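Can a machine put away the pots in a shared kitchen yet?

Dirkis
Our residence operates a shared kitchen for 33 tenants. Management has asked whether a robotic arm could clear cookware from the tables after the evening meal and return it to the shelf. Floor cleaning is already automated. The available budget is $3,000. We would appreciate guidance on whether this is realistic at present.

Sundine
It is not realistic at that budget. Flat plates of one size can be handled by fixed equipment. Cookware differs in depth, weight and handle shape, and each difference affects where the fingers must go.
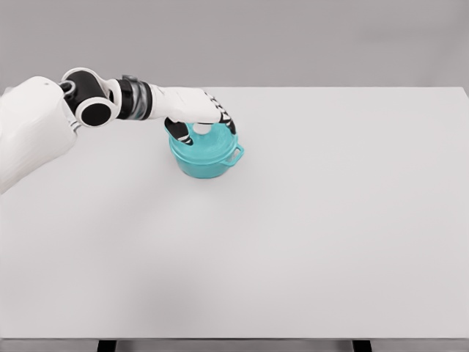 A pot with one small side handle is a harder case than a pot with two, as the load may tilt when it is lifted. Our office reviewed an arm on loan from Movico last May. It moved 55 pots from table to shelf and dropped 2, both with food left inside. It also required an attendant at all times. We did not proceed.

Annamalai
Agree with the above. Get a cart.

Movico
Please note that the loan unit mentioned above was set up for empty cookware only. Residences considering a trial should confirm the following in writing: the maximum weight per item, who may enter the area during operation, and who is responsible for damaged items. Requests for the current loan terms may be sent through our profile page.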